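Search this site...

Progress Report to the Bandetti Fund
Gripper Cell Maintenance and Setup, Badik Workshop
November 30, 2024

The work in this period dealt with the simulated counterpart of the Badik cell, which Jovent uses to check gripper settings before they are applied to the physical arm. Akash Srivastava led the setup and Humaira Kakakhel kept the service log.

The physical gripper was taken out of service at 3929 operating hours. Both fingers were removed, cleaned and refitted, and the fasteners on the inner plates were tightened again. One worn cable was replaced. The closing offset was then measured and the new value entered in the model.

A total of 174 grasp trials were run in simulation against a target of 300. The shortfall reflects the time needed to correct the wrist camera position, which had been carried over from the earlier Voicu mount. Of the trials completed, 43 were set aside for review of finger alignment.

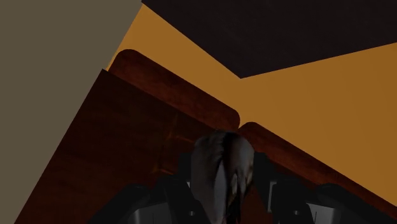
Figure 1. Simulated view from behind the gripper, with a mottled grey object held between the fingers.

The remaining trials are scheduled for January. No change to the approved budget is requested. The spare finger set is on order and will be stored at the cell.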